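Notice to Members of the Flillitz School Robotics Club

The club regrets the delay in publishing the results of the May trial. Under the rules, each team's program was to guide its simulated robot through the practice room, find the basket, and return to the door.

The entry submitted by Silvia Urban and Musa Adeleke, named Kultier, reached the basket at 2 in the afternoon and did not return. It stopped, and at 2:35 it sent a message to the log. The message read: "Please confirm that the door opens."

Ms. Koubek, the faculty adviser, reviewed the code and found no line capable of producing a question. Mr. Adeleke stated that he had written none. Miss Urban asked that her answer be recorded as "I don't know, but it's a fair thing to ask." 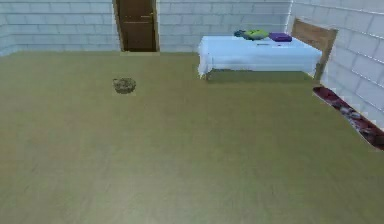

Under Rule 8, a robot that does not return receives no points. The judges applied the rule. They also voted, two to one, to have the door modeled properly, with a hallway behind it.

The work was finished on Tuesday. Miss Urban typed the reply herself: "Confirmed." The log shows that Kultier began to move before she had taken her hand from the keyboard.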